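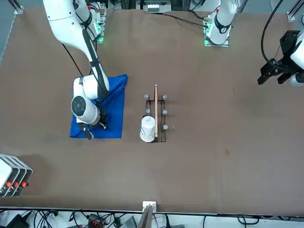 Phone mount arm sags in portrait orientation

lfrimpong
I printed a gooseneck phone holder for the kitchen in PLA. It holds in landscape. In portrait the second ball joint creeps and the phone ends up face down by evening. Walls are 3 perimeters. Would more perimeters help, or is it the joint?

bonsu_a
The joint. PLA creeps under constant load, and a split socket relies on the plastic staying springy. Reprint the socket in PETG and leave the ball alone.

fparsa
Disagree. I ran PETG sockets on a Trikby lamp arm and they slipped sooner than PLA. PETG on PLA is slick. What you want is clamping force you can adjust:

1. Cut the socket in two and add an M3 bolt with a captive nut.

2. Scuff the ball with 220 grit. Do not sand it smooth. 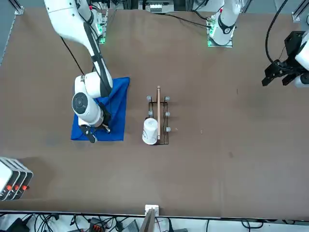 3. Tighten until the phone holds, then back off a quarter turn.

bonsu_a
Your Trikby socket was undersized for that lamp head. That is a geometry problem and says nothing about PETG.

fparsa
Same file, same scale, both materials. Only the filament changed.

abatetteh
Which slicer orientation? If the socket fingers were printed upright, they flex across the layer lines and will crack before they creep.

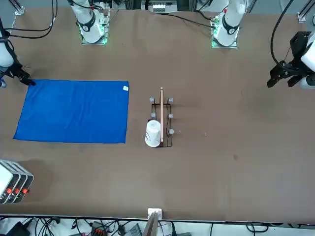 Mine split at the root twice in May. Printed on their side they have held since then, still in PLA.

lfrimpong
Upright, with supports. I'll try the bolt version on its side first and keep the PETG for later.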